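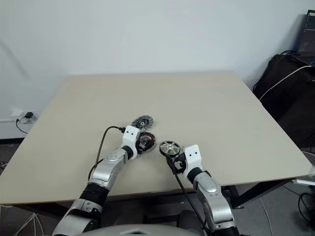
Search this site Type and press enter
Reading time: 2 minutes

The Brostik File

The clip ran for 17 seconds. It showed a man's hand pressing a garden chair to the ceiling of a bus shelter, letting go, and walking away. The chair stayed up. The adhesive was not named, and no logo appeared. Brostik had paid Noter for a film that would look as if it had been made by accident.

I was the analyst at Noter. My task was to log views, shares and the wording of comments, and to send the client a table at nine each morning.

On 6th October the count stood at 2251. Of the first 70 comments, two asked where the glue could be bought. The rest concerned the chair. People wanted its height, its price, and whether it came in green. I entered these under "Product interest (other)".

The chair was made by Dal Bello. It had been taken from the agency's balcony on the morning of the shoot. By the end of the week Dal Bello had sold out of it and written to us, politely, asking for the invoice. I forwarded the letter to accounts, who replied that there was no code for it.

Brostik asked for a second film with the name of the glue in it. We used a stool. The stool fell at the fourth attempt and at the fifth, and the director kept the fifth.

That version did well. Retadex, who sold flooring, rang to ask what the stool had landed on.

I added a column to the table. The client did not mention it. At nine the next morning I sent the figures again, and went out to the balcony, where there was now only the one chair, and stood beside it until the phone rang.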